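Teaching by Hand: Laundry Month at Wemeck

We spent most of April guiding our two-armed robot through the laundry by remote control, and I can't tell you how fond I've grown of the whole messy business! One of us steers, the arms follow, and everything gets recorded for the robot to learn from later.
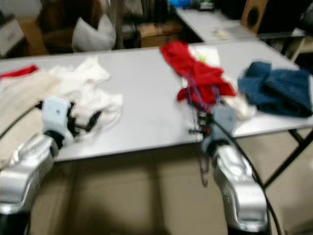 Jolien Aerts thinks new operators should start slow and stay slow, and that speed only teaches the robot your bad habits. I'm coming around to it (grudgingly, I like to get on with things).

A blue hanger between the fingers, with thin white fabric over the top of it. Hangers took me 80 tries before my wrists stopped arguing with me. 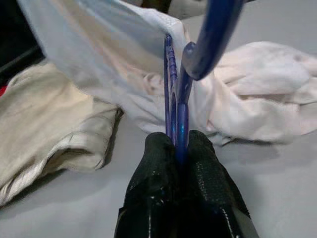
Pei-shan Kuo wrote in to ask whether we keep the fumbled runs, and would rather we did, so long as the recovery is on there too. We do keep them, Pei-shan, in their own folder!

White cloth draped over blue, and more laundry along the table.
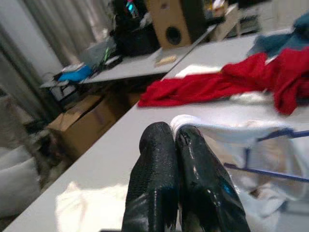
Next month we move on to socks, with two new people learning the controls.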